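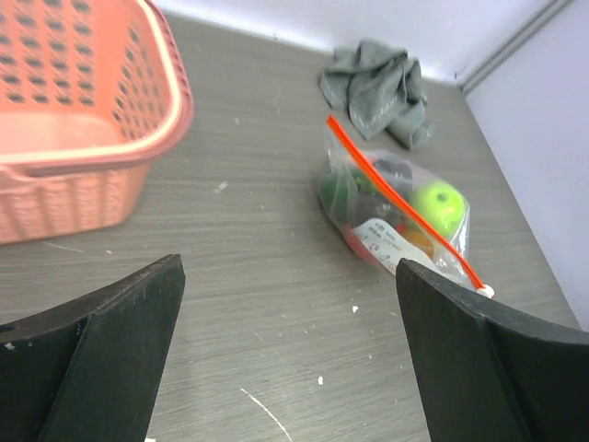 Clear zip-top bag on the table.

Mar 14, 2019
By the Vindgate repair bench

Blood pressure gauges from the Drullby clinic

The box from Drullby came in yesterday evening and I opened it first thing. 11 dial gauges with cuffs and bulbs, two spare cuffs with no gauge, and a note from the clinic saying the readings "don't agree with each other any more." No faults marked against individual units, so everything gets the full check.

Background for whoever picks this up after me. Drullby runs its outreach day out of a school hall and sees 70 people on a normal one. Most of them are there for blood pressure and nothing else. A gauge that reads low means somebody gets sent home who should have been seen, and the next outreach day might be a month off. They have no way of checking the gauges themselves except swapping them around and comparing.

Setup

Reference is the Dolus digital manometer. Zeroed it with the tubing open, left it on for a while, zeroed it again. No drift to speak of. The tee piece is the old brass one and I put new tubing on all three legs, as the last lot had gone stiff at the ends and I didn't trust it.

Check points start at 60 mmHg and go up in steps of 10 to the top of the normal working range, then back down through the same points. Tap the case lightly before each reading. I'm writing down both directions this time. Last year we only recorded going up, and the gauge that stuck on the way down went back out with a pass sticker.

Anything more than three off at any point is a fail and gets opened.

Results, first pass

Units A to D: all good in both directions. A is slow to return to zero but gets there. D has a cracked lens, doesn't affect the reading.

Unit E: reads low the whole way up, by the same amount each time. Needle not on zero at rest. Probably dropped. Reset the needle and ran it again, good at every point. Marked to be rechecked tomorrow before it goes anywhere.

Unit F: fine going up, hangs on the way down, then jumps. Opened it. Grit in the movement. Cleaned with the soft brush and a little air, no oil. Better but still catches near the bottom. Put aside.

Unit G: good.

Unit H: would not hold pressure. Took me too long to find this one. I had the gauge off and on again twice before I thought to try it with a different bulb. It's the valve in the bulb, the gauge is fine.

Unit I: fail, reads high at the upper end only and gets worse as it goes up. I don't think this can be adjusted out. Parts only.

Units J and K: both good. K has been repaired before by someone who used a lot of glue on the case, so if it ever needs opening it will be a job.

Cuffs

Inflated every cuff around the pipe form and left it clamped for a minute. Two lose pressure faster than I like. One has a pinhole in the bladder right by the tube. The other I couldn't find a hole in at all, even under water, so I'm suspecting the connector. Will try a new connector before throwing it out.

The fastening strip is worn on nearly all of them. It still grips if you press hard, but with that many arms a day it will be letting go halfway through a reading. We have a roll of the sew-on kind in the bottom drawer. Worth doing all of them in one go while the machine is set up.

Also, there is only one large cuff in the whole box. A standard cuff on a big arm reads high no matter how good the gauge is. I'd like to send at least two more large ones back with this lot even though they didn't ask. Check what we have left from the Lakatos donation, I remember large cuffs in there but they may be the single-tube type, which won't fit these without an adapter.

Cleaning

Covers washed warm with plain detergent and hung up. Bladders wiped down only. The printed artery marker has worn off some of the covers. Redraw with laundry pen after they've dried, and check the position against a new cuff and don't copy it from the old print, because one of the old ones is in the wrong place.

Things that slowed me down

The pressure release on the test rig is too coarse. Coming down in even steps is fiddly and I overshot several times and had to start the run over. A needle valve would fix it. I think there's one on the dead Lakatos unit under the stairs.

The record sheet has no column for falling readings. I ruled one in by hand. Somebody please change the master copy before the next batch.

Still to do

- recheck E
- F: one more clean, then decide
- new valve for H's bulb
- connector on the slow cuff, new bladder for the other
- fastening strip on all cuffs
- large cuffs, see above
- stickers with the check date, and put the unit letter on the back of the case where it won't rub off
- short note to the clinic on keeping the gauges zipped in their pouches between sessions. The grit in F came from somewhere.

Added later: E held overnight and reads the same as yesterday, so it passes. F still catches after the second clean and has gone in the parts tray with I. I used F's lens to replace the cracked one on D, and then ran D through again at every point. Good both ways.

Last updated: November 2019
Filed under: Bench notes, Clinic equipment, Blood pressure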